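Minutes of the staff and client meeting, Strömberg Media, Sullby office
Tuesday, June 15, 2021
Chair and minutes: Märta Eklund

1. Minutes of the last meeting
The minutes from March were approved with one correction: the Imton account was renewed for 2 years, and the word "months" was a mistake.

2. Head of planning
The post of head of planning in Candham is still open. We received 37 applications. Interviews will be held by the Sullby office, and the new person will report to the managing director. Until then the planning team reports to the chair.

3. Imton campaign
The radio part is booked. The client asks that we move 600 euros from print to online display. The meeting agreed to this, but the client must confirm it in writing before any booking is changed.

4. Invoices
Invoice 131 is still not paid. The accounts team will send a second reminder and copy it to the chair.

5. Other matters
It was asked if the Candham team can join by video also in the autumn. The chair will ask the managing director and answer by e-mail.

The next meeting is in September. The date will be sent out later.

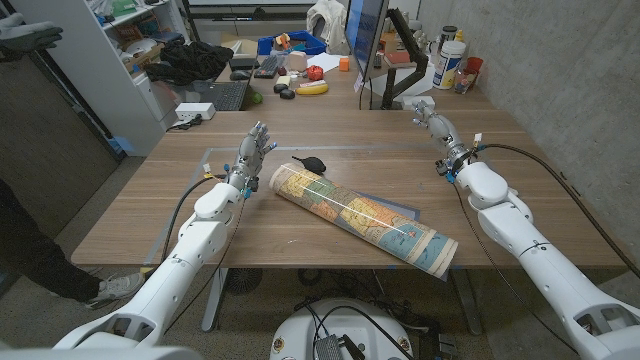
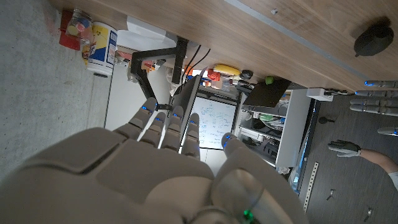
Grey robotic hands at the wooden tabletop, both pictures.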